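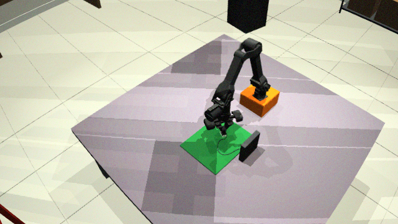 Jacinto Sandoval would have picked the cheaper gripper before a single test was run, and he wrote as much in response to the results Wendano released in October. In his view a small shop buying its first arm will spend its money on the arm and take whatever gripper comes in the box, so a comparison that ends up favoring the add-on part has limited use for the people most likely to read it.

Wendano, the automation test shop in Whitfield, spent the summer comparing two grippers and two controllers on the same desktop arm. Most of the work was done in simulation, with a shorter round on hardware at the end. The short version of the results is that the choice of controller mattered more than the choice of gripper, and that the two grippers were closer than the price difference suggests.

The arm is the Nidholm, a small jointed model sold mainly to schools, repair shops and light assembly benches. It ships with a two-finger gripper. The second gripper in the comparison has narrower fingertips and a stronger motor, and adds $2,000 to the order. Both were modeled in the simulator with the weights and closing speeds given in the maker's drawings, then checked against the parts on a bench.

Lindsay Sheehan, who ran the project, said the shop started in simulation to keep the early rounds cheap.

"You can break as many arms as you want in there," she said. "We had the wrist going straight through the table for most of the first week. On the bench that would have been a repair bill."

In the simulated setup the arm is mounted on an orange block on a square table, with a flat green square on the tabletop and a small black panel standing upright beside it. Sheehan said the layout was kept the same for every run, and only the starting pose of the arm and the stiffness of the joints were changed between batches.

Each controller got 2,000 simulated runs, split evenly so that each gripper had 1,000 with each controller. The first controller is the one that comes with the arm. It moves through a list of set positions and closes the gripper when the last one is reached. The second, called Jinum, checks its position more often and slows the arm down in the last part of the move. Jinum is free to download but needs a separate computer next to the arm, and the setup notes are thin.

With the stock controller, the most common failure was a late stop. The wrist would reach the end of its move slightly low, one finger would touch the table before the other, and the grip would close off center. The stock gripper, with its wider fingertips, forgave this more often than the narrow one did. Under Jinum the late stop almost disappeared, and the narrow gripper pulled ahead on thin parts such as washers and flat clips.

In its best pairing, Jinum with the narrow gripper, the shop logged 11 failed grips. Sheehan would not give a single score for the other three pairings and said the reasons for failure were too different to add together. The full log lists them by cause.

Bevan Tomoana built the gripper models and spent more time on shadows and camera angles than he had planned. One of the things being compared was where to put the camera. A fixed camera looking down from a high corner was the easiest to set up and gave the most even results. A second camera placed lower saw the fingertips better when the arm was up, but lost them when the forearm came down in front.

"The forearm is the problem on this arm," Tomoana said. "It's long and it's black, and the gripper is black too. From some angles you've got one dark shape and you're guessing where the fingers start."

He tried a pale dot on the fingertip in one batch as a marker. It helped with the low camera and made little difference with the high one. The shop is leaving it in for the next round because it costs nothing.

The shadows were a different matter. The simulator was set to a lower quality for speed, and the shadows on the table came out blocky, with hard edges where there should have been soft ones. Tomoana said the camera software read one of those edges as the side of an object in several early batches. Those batches were thrown out and run again with the lighting moved. He has asked for the shadow setting to be listed along with the results, which it now is, on the last page.

The hardware round used a single Nidholm on a workbench. The stock controller did a little worse on the bench than in simulation, mainly from play in the elbow joint after a few days of use. Jinum did slightly worse as well, though the gap between the two stayed the same. The narrow gripper ran warm during long sessions and was given rest breaks, something the simulation did not account for at all.

Lutfa Munasinghe, who teaches an evening robotics class in Whitfield and sat in on the bench tests, said she will keep the stock gripper for her students and switch the class over to Jinum before spring. Her students mostly pick up blocks and bottle caps, and she has not had trouble with either.

"They want to see it move the first night," she said. "If I can get the controller running on the old classroom laptops, that's the upgrade. The fingers can wait."

She did raise one concern, which was the cable. On the real arm the gripper cable hangs free near the fingertips unless it is clipped back along the forearm, and in two of the bench sessions it got caught under the part being lifted. Sheehan said the clip that comes with the arm is too small for the narrow gripper's cable and that the shop has been using a hook-and-loop strap.

Puspita Wattimena, who handles orders for Wendano's bench customers, said most of the calls she has taken since the results went up have been about price. Several callers wanted to know if the narrow gripper could be rented for a month before buying. The shop does not offer that now. She has passed the question on to the distributor and is waiting to hear back.

Sandoval's other complaint was that the parts in the test were all rigid. He works mostly with fabric and foam, he wrote, and neither gripper has been shown to handle either one. Sheehan agreed with that and said soft parts are hard to simulate well on the computers the shop has. A small set of foam pieces has been cut for the bench, and those tests will be done on hardware only.

The next round will also look at a suction tip on the same arm – if the mount arrives in time – and at running both cameras together. Tomoana wants to repeat the stock controller runs with a slower final move, a setting the maker added in an update after the first batches were finished. Until that is done, the shop is asking readers to treat the stock controller results as applying to the older version only.

The run logs, the gripper models and the strap measurements can be picked up at the Wendano front desk or requested by email. Bench visits are by appointment in the afternoon, and the shop asks that anyone bringing their own gripper send the bolt pattern ahead of time.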